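Minutes, Bramlow Water Savers, August meeting

Taken by Beatrice Barasa

I said I'd keep these shorter than last time, so let's see how I do. We started a little after 6:30 p.m., once the folks from the Hutness end of town had found parking. There's still no good parking, and yes, I've put it on the list again.

Last month's minutes

Approved with one fix. I had written that the car wash on Kun Street "refused" to put up our sign. They didn't refuse, they just hadn't called back. They've called back now and they want two signs, so I take it all back and I'm sorry!

The radio spot

Most of the evening went to this. As you'll remember, we asked Odia (the little ad shop over the bakery) to pitch us something for the dry months, and they brought three ideas.

The first was a straight announcement: fix your leaks, water before sunrise, call this number. Perfectly fine. I'd forgotten it by the time they started on the second one, and I was taking notes.

The second was a fake weather report where the forecaster gets more and more desperate for something to say besides "sunny." That got real laughs. The worry from the back of the room was that people would remember the forecaster and miss the part about sprinklers, and I think that's fair. Odia said they could move the sprinkler line up to the front, but then the joke doesn't have time to build.

The third was the leaky toilet. It's 30 seconds of a toilet quietly running while a family argues about who left the hose on, and at the very end somebody goes and jiggles the handle. I loved it. A few people thought a toilet at breakfast time was a bit much, and we went back and forth on that for longer than I'd like to admit.

We voted for the toilet, with the weather report as a backup if the station objects. The station wants $2,775 for the morning package and $2,000 for evenings only. We went with evenings, which also takes care of the breakfast problem.

Odia will bring a rough recording next month. They asked if anyone has a toilet that runs steadily and makes a nice clear sound. More hands went up than you'd hope for in a room full of water savers.

Leak kits

We've now given away 3,476 of the dye tablet packets, counting the ones that went home with the school kids. The packets are cheap and people like them, so we'll keep going. The instructions need work, though. Two people told me they'd put the tablet in the bowl. It goes in the tank! You wait fifteen minutes without flushing, and if there's color in the bowl, the flapper is leaking. I'm going to rewrite the card with a drawing and much bigger letters.

We also talked about whether the card should have the Odia slogan on it so everything matches. General feeling was yes, as long as there's still room for the drawing.

Door hangers in Hutness

Sixty-eight homes signed up for a free yard check after the last round of hangers, and that's a lot better than I expected. It also means we need more people who can do yard checks. If you can read a meter and don't mind dogs, please see me. You'll get a half hour of training and a clipboard.

There was a long side talk about the wording. The hanger says "We noticed your lawn," and one resident wrote to say it sounded like a threat. I read it out loud to the room and, well, it does. We're changing it to "Want a lower water bill?" Not very clever, but it asks a question people will answer yes to. The leftover old ones can go in recycling.
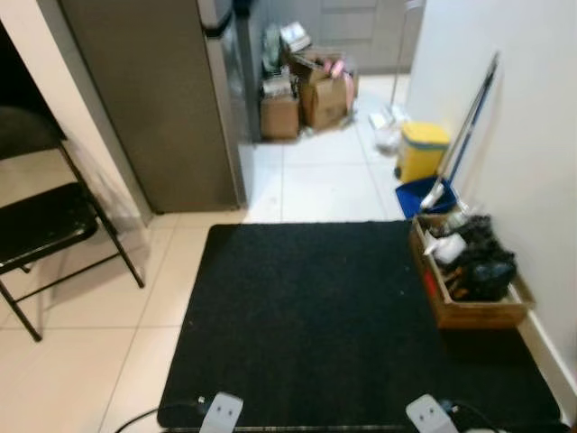

The shower timer question

We still have boxes of these, and they still don't stick to tile. I tried mine with the suction cup it came with and then with a dab of putty, and it was in the tub by morning both times. The supplier says the cup has to be pressed on a clean, dry surface, and I'd like to meet the person whose shower has one of those.

Suggestions were to hand them out as kitchen timers, to punch a hole and hang them from a string, or to send the whole lot back. I asked for a show of hands and got a tie between the string and sending them back. I'll find out what return shipping costs and we'll decide from there.

Other things

The library will give us the front display table for the whole month. I need posters, a rain barrel that can come indoors, and someone to swap out the handouts.

Somebody asked if we could get the town to stop watering the median on Kun Street at noon. I've written to them twice. I'll write again, and this time I'm sending a copy to the newspaper.

To do before next time

Beatrice: new leak card, return shipping on the timers, letter about the median
Odia: rough recording of the toilet spot, slogan artwork for the card
Everyone: yard check sign-ups, posters for the library

We wrapped up at 8:15 p.m. Next meeting is same place, same time, and I'm bringing the lemon bars.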